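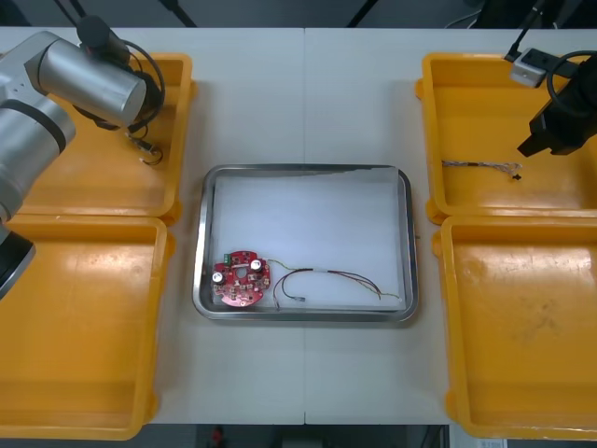 The two-arm sorting table at Roretstead, with the steel tray in the middle and two orange bins to each side.

Print this page | E-mail this page to a friend

Software Engineer, Control and Perception (full time, on site)
Adero Robotics, Roretstead Lab

We're looking for a software engineer to join us on Crenshaw, our stack for two-arm sorting of small electrical parts, and we'd love to hear from you even if your résumé doesn't line up neatly with everything below. Several of us came here from odd directions (one from theater lighting, one from a company that made software for dairy barns) and it has done the code nothing but good.

Crenshaw takes in pictures from a fixed camera and from the wrist cameras, works out what is lying in a tray, decides which arm should go after which piece and where the piece belongs, and then plans and runs the motion. Written out like that it sounds tidy. Circuit boards are fairly kind to us. Wire harnesses are another story, and they are where most of your first year would go, so if you have ever untangled a drawer full of old chargers and secretly enjoyed it, please keep reading!

A harness doesn't have one pose. It has a sleeve or a wrapped spot that makes a decent place to grasp, and then it has all its leads, which go where they please once the piece is in the air. Our grasp planner picks the spot well enough. What it doesn't yet do is carry a useful guess about the loose ends, so a lead may trail over the rim of a bin while the planner believes the whole piece is safely inside the walls. 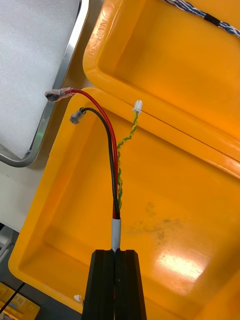

You would own that part of the problem from end to end. We'd like a model of the held piece that gets updated from the wrist camera while the arm is moving, a planner that asks for more clearance when the model is unsure, and a check before release that can say no. How you get there is up to you. We have a learned segmentation model that we like, a collision checker that we like less, and a release check that is at present one threshold and a long comment apologizing for it.

Day to day, the work would look something like this:

- writing and reviewing C++ for the motion side and Python for nearly everything else
- keeping camera and arm calibration honest, including the tool that tells us when it has drifted
- going through failed runs with the rest of the team and turning them into tests
- improving our replay viewer, so that both arms, all the camera streams and the planner's decisions share one clock
- sitting at the table with the parts now and then and trying things by hand

On the replay viewer: the regression set holds 1187 recorded runs at the moment, and the full set takes far too long to play through on each merge. Choosing a smaller set that still catches what matters would be a lovely early project. The labeled image set has grown to 2586 pictures, and it leans too heavily toward boards and too lightly toward wires, which you'd have a say in fixing.

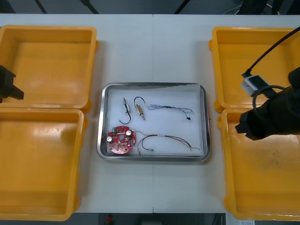 Nadège Carré, asked over lunch what she would want a new colleague to know, said the hardest bugs on the team have been about timing, and that she would take a person who reads logs patiently over one who knows every planning paper. She added that two arms sharing one tray will find any lock you forgot to hold, usually right before you meant to go home.

What we hope you bring: a few years of writing software that other people had to live with, comfort with 3D geometry and transforms, and some hands-on time with a real arm of any kind. School projects count. Experience with deformable objects, multi-arm scheduling or reflective surfaces would please us very much. Our bins are glossy, and glare on a bin floor has fooled the depth estimate and the "is it empty" check more often than we like to admit. Scuff marks give the same check trouble from the other direction, and we'd rather solve both in software than go shopping for duller bins.

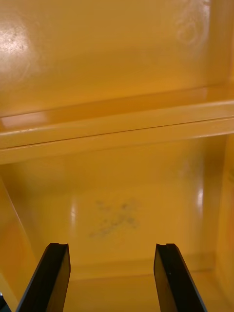

Tobias Achterberg disagrees with the last point, for the record, and asked that his view be included: buy matte bins for the lab, keep the glossy ones for testing, and spend the saved weeks on the release check. You're welcome to take either side at your interview.

The practical part. There are 16 of us in Roretstead, plus a small hardware group in Plasdale that you would visit a few times a year. Hours are flexible, though most people are in by 10 a.m. so the shared table time works out. We offer health coverage, a yearly learning budget of $4000, and help with moving costs. Salary depends on experience, and we'll give you the range in our first e-mail back.

To apply, send a résumé and a page or so about a piece of software you fixed, what was wrong with it and how you found out. Code samples are welcome and never required. The first talk is a relaxed call, followed by a half day at the lab with a real log to read and lunch on us. We plan to start calls in November and will keep the posting open until we've found the right person.

Print this page | E-mail this page to a friend

We use cookies to remember your settings and to see which pages get read. By staying on the site you agree to their use. Accept | Manage settings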